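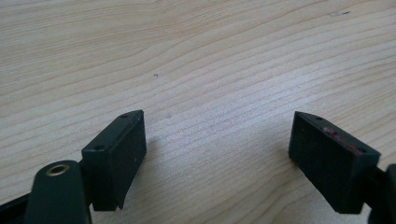
bench 3, start of shift

makby_sorter
Ok so I used to pack by hand at Ullwood, and since November I spend my shift with a gripper in each hand, teaching the arms how to do it. Same pay, way more standing still. Anybody else's place doing this? I do the bowl one over and over, 170 rounds before lunch on a good day, and my forearms are toast.

tunce_r
We have it at Ó Riain. I like it! Beats the line by a mile, and you can sit down between rounds if your lead is decent (mine is, Ekrem Tuncer, hi if you read this).

pallet_jen
You like it now. Our place went from 19 packers to 11 after the Zorkunier arms came in. Who do you think taught them?

tunce_r
Some of those people retired Jen, I know two of them. And three moved over to maintenance for better money.

pallet_jen
Three. Great. What did the other ones get?

makby_sorter
I go back and forth on this. My lead says they need 605 clean rounds per item before the arms get a try at it, and then we move on to the next item — so there's always a next item, I guess?
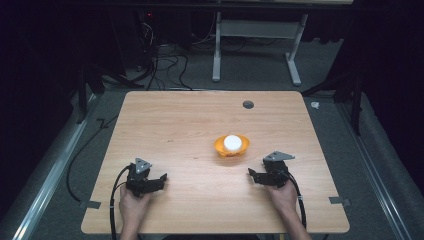 What bugs me more is the quiet. On the line we talked all day, and now I have to keep my head pointed at the table or the round gets tossed. I miss the dumb radio arguments.

dockside88
Ask for rotation. We got two hours on, one off, and it only took a few of us asking together. Also ask who signs off on tossed rounds, ours was counting them against us.

makby_sorter
Wait, they can do that??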